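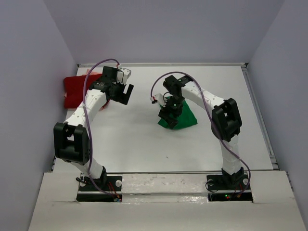
Two-arm cloth rig in a box - build notes

Quick writeup, people at the shop keep asking. Covers the table, the arms, cable routing and the first cloth tests. Not the software install, Eino Tuominen has a page for that on the Mandov wiki.

What you need
Two small servo arms with grippers (ours are the Cludar kit, white links)
White tabletop, flat. Walls for back, left and right, plain color, not shiny
Metal rail for the back edge and the right side
2 cables long enough to reach the gripper with the elbow all the way out
Power supply, fused. Don't share one brick between both arms
Cloths in strong colors

Step 1 - Table and walls
Rails first, then walls. Square up the back wall and the rest follows. Wipe the table down before you go further, you won't get your hands in there easily later.

Step 2 - Mount the arms
Base plates go at the front edge, one left, one right. Cut the front ledge so the plates sit in the gaps. Snug the screws, power up, home both arms, then tighten for real. I did it the other way round first and had to redo teh right side.

Set servo IDs BEFORE mounting. One arm on the bus at a time.

Step 3 - Cables
Run the gripper cable up the outside of the arm, past the elbow, then a big loop over the wrist. Bigger than looks right. Ours are purple, easy to spot against the white links. Move every joint to its limit by hand with power off and watch the loop. If it pulls tight anywhere, add slack. Ties at the lower link only.

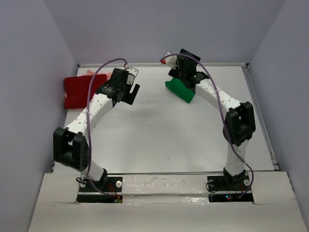 Step 4 - Limits
Set soft limits so the grippers can't meet in the middle. Miroslava Kravets wrote down our numbers, sheet is taped inside the Morkden cabinet. Then drop speed to 30 percent and leave it there untill you trust the thing.

Step 5 - Cloth test
Start with one arm, one cloth. Bunched up is easier than flat, there's a peak to grab. Come in from above with the jaws pointing down, stop just over the fabric, open, lower, close, lift a little. Keep any spare cloth at the back corner so it's out of the way of the working arm.
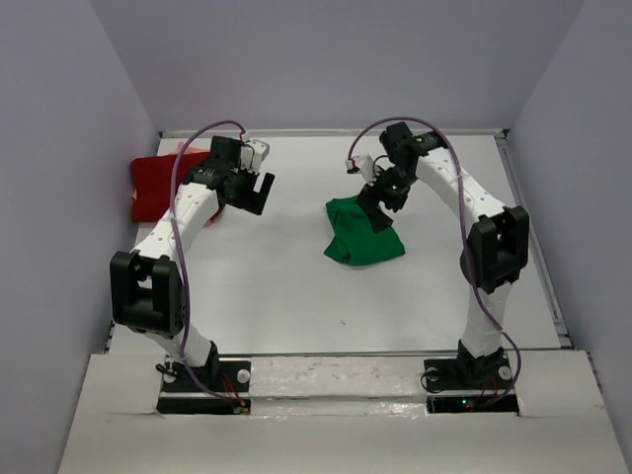 Do 20 tries before changing anything. Write down each one. If you're missing high, drop the approach height a hair and do the set again. If the jaws jam into the table, stop and raise it - stripped a gear in November doing exactly that, 16 days waiting on Mustonen for the part.

Second arm after that. Same routine, then both together, slow.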